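Urna ハンドヘルドグリッパ収集データ データカード(障害情報を含む改訂版)

管理: Nurnidholm 操作データ班
文責: Kanini Odera
障害調査: Bohdan Antoniuk、Ingeborg Seidel
改訂日: 10月10日

概要

本データは、両手に一つずつグリッパを持った作業者が卓上の軽量容器を扱う操作を記録したものである。収録数は2511エピソード。各エピソードは頭部視点の映像、左右グリッパの手先映像、左右グリッパの開度、左右グリッパの6自由度姿勢からなる。用途は双腕操作ポリシーの模倣学習を想定する。

今回の改訂は、3月に収録したセッション群で左グリッパの開度値に欠陥が見つかったことによる。映像と姿勢には影響がない。旧版を用いて学習したモデルがある場合は、「既知の障害」の節を読んだうえで再学習の要否を判断すること。

収録環境

作業台は木目の天板で、配線用の丸穴がある。台の縁の左右を灰色のテープで留めている。床はカーペット敷き。台の奥には機材スタンドが左右に立ち、台座の下のプレートには黄色と黒の縞の縁取りがある。照明条件は全セッションで固定した。

作業者は黒い上着の袖口からグリッパを保持する。グリッパ上面には小穴のある灰色の三角形の金属プレートが付き、左右それぞれから黒いケーブルが出る。ケーブルは手首に沿って取り回すが、作業者の姿勢によっては輪になって浮く。左側でこの状態が起きやすく、後述の障害の引き金になった。

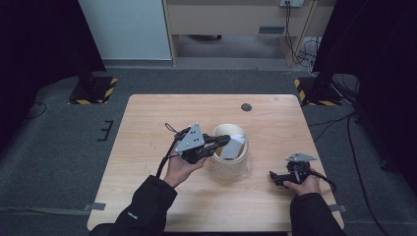
既知の障害

識別名: CET-2(Cetville 収録室、左グリッパ開度の固着)

症状
左グリッパの開度が、ある時点から一定値のまま更新されなくなる。映像では指が開閉しているのに、記録上は直前の値が続く。固着の長さは一定せず、エピソードの途中で復帰するものと、終端まで復帰しないものがある。右グリッパでは確認されていない。

発見の経緯
Pillai(当班の学習基盤)で訓練したポリシーが、紙コップの把持で左の指を閉じきらない挙動を示した。初めは学習率の設定を疑い、条件を変えて再訓練したが改善しなかった。その後 Idrisa Kimaro が訓練データの開度と手先映像を並べて再生し、両者の不一致に気付いた。発見が遅れた理由は、受け入れ検査が欠損値と範囲外の値だけを見ており、値が変化しないことを異常として扱っていなかった点にある。

原因
左グリッパのケーブルのコネクタに接触不良があった。ケーブルが浮いた状態で手首を返すと、コネクタに横方向の力がかかり、開度信号が瞬断する。収録ソフトウェアは瞬断時に最後の有効値を補い、欠損の印を付けずに書き出していた。姿勢は別系統で取得しているため、瞬断の影響を受けない。
コネクタの不良そのものは単純な故障である。問題が広がった主因は、補完を無標識で行った実装にあると判断した。

影響を受ける操作
固着は手首の回転を伴う操作に偏る。容器の蓋を扱う課題と、紙コップの向きを変える課題で多い。机上で容器を横に滑らせるだけの課題では少ない。したがって該当エピソードを一括で除外すると、課題の分布が変わる。除外後に課題別の重みを付け直すことを推奨する。

安全面の注意
固着した開度を実機で再生してはならない。指の指令値が映像の動作と食い違い、把持したはずの物が保持されない、または開くべき時点で指が閉じたままになる。Urna の試験機で未検査のエピソードを再生した際、後者が起き、容器を挟んだまま腕が退避動作に入った。Wycliffe Tanui が非常停止を押し、人への接触はなかった。容器は変形した。この件以降、検査済みの印がないエピソードの再生は、再生ツール側で拒否するようにした。

蓋付き容器課題の扱い

白い容器とドーム形の蓋を使う課題では、蓋が傾いて縁が開口部に落ち込むことがある。これは操作上の失敗であり、CET-2 とは別に扱う。ただし両者が同じエピソードで重なる例があり、開度だけから自動判定すると混同する。失敗ラベルは手先映像を見て人手で付けた。判定基準は次のとおり。

蓋の縁が容器の縁に全周で載っている: seated
蓋の縁の一部が開口部の内側に入っている: tilted
蓋が容器から外れている: off
指または容器の陰になり判断できない: unknown

tilted は学習から除外していない。立て直しの動作を含む例に価値があるためである。成功例だけを必要とする利用者は seated で絞り込むこと。なお、判定はエピソード終端の状態に対して行い、途中で傾いて終端で載ったものは seated になる。

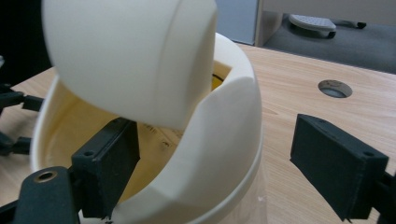 図2 手先カメラ映像。蓋が傾き、下側の縁が容器の開口部に入った状態。

修正内容

1. 収録ソフトウェアの補完処理を廃止した。瞬断区間は欠損として書き出す。
2. 受け入れ検査に固着検出を追加した。開度が60フレーム続けて完全に同じ値で、かつ手先映像から推定した指の動きがしきい値を超える場合に、該当区間へ stuck の印を付ける。
3. 左右のコネクタをロック付きの型に交換し、ケーブルをグリッパ本体側で固定した。
4. 収録開始前の点検に、手首を返しながら左右の指を開閉する手順を加えた。開度表示が追従しない場合は収録を始めない。

固着検出は無作為に選んだ1000エピソードで目視結果と照合し、見落としがないことを確認した。過検出はある。指を動かさずに手先だけを移動する場面で、背景の動きを指の動きと誤って推定することがある。過検出の区間は修正せず、stuck のまま残した。

ファイル構成

episodes/ 各エピソードの映像と時系列
labels/outcome.csv 蓋付き容器課題の終端判定
labels/stuck.csv 固着区間の開始フレームと終了フレーム
tools/check_width.py 固着検出
CHANGES.txt 改訂履歴

推奨する使い方

stuck.csv の区間は、左開度の損失計算から外す。映像と姿勢は通常どおり使ってよい。終端まで固着が続くエピソードは、把持の成否を開度から推定する用途には使わない。旧版のファイルと混在させる場合は、エピソード番号が同一でも開度の時系列が異なるので、必ず改訂後のものを優先すること。

映像から左開度を推定し直して固着区間を埋める方法も試したが、指が容器の陰に入ると誤差が大きく、採用を見送った。推定値は配布物に含めていない。

未解決の事項

瞬断が1フレームに満たない場合、現在の検査では検出できない。影響は小さいと見ているが、定量的な評価は済んでいない。また、3月より前のセッションは当時の生ログが残っておらず、stuck の印は映像からの推定だけに基づく。

不具合の報告は Bohdan Antoniuk まで。エピソード番号、フレーム番号、使用した版を添えること。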